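I Tried The Heretley Coming Out Card Deck, And I Have Feelings

Coming out once is a lot. Coming out over and over to dentists, coworkers and your girlfriend's great-aunt is a part-time job. So when Heretley released a deck of conversation cards for queer people who are tired of winging it, I ordered one before I'd finished reading the page.

I've had it since February, and I've used it with my girlfriend, with my mom and with one very patient friend. 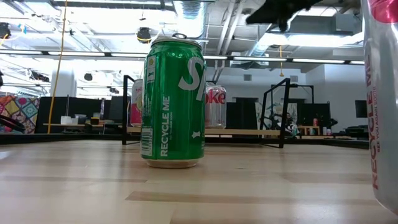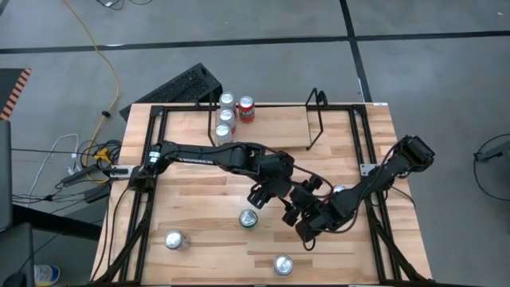
The deck comes in two halves. The first is for you alone: prompts like "Who do I want to know this, and who do I just feel guilty about?" The second half is for you and another person, and you take turns drawing. There are 30 cards in each, plus a little folded guide that I lost almost immediately (sorry, Heretley).

The solo cards are so good! I did 20 of them in one sitting on my bedroom floor, which the guide tells you not to do, and then I had a long cry and a grilled cheese. As a lesbian who dated men until she was almost done with college, I liked that none of the prompts assume you always knew. One asks what you were jealous of in high school. Oof.

The partner cards are bumpier. Some are lovely — my girlfriend and I got a whole evening out of "When did you last edit a pronoun?" — but others sound like a job interview. My mom drew one that asked her to "name a bias and its source" and she looked at me like she'd been handed a parking ticket.

My friend Elba Sepúlveda, who is nonbinary, had a fair complaint too. Only 2 of the cards mention gender at all, and both are written for the person listening. If you're coming out as trans or nonbinary, I'd look at the Buvard workbook first. It's longer and a lot less cute, but it covers name changes, and it has a chapter on work that I wish I'd had at my first job.

Small gripes: the box lid is too tight, and the pale yellow print is hard to read at night. The cards themselves shuffle nicely and haven't bent yet.

Would I buy it again? Yes, for the solo half. If you already have someone you talk to easily, borrow a friend's deck for the rest.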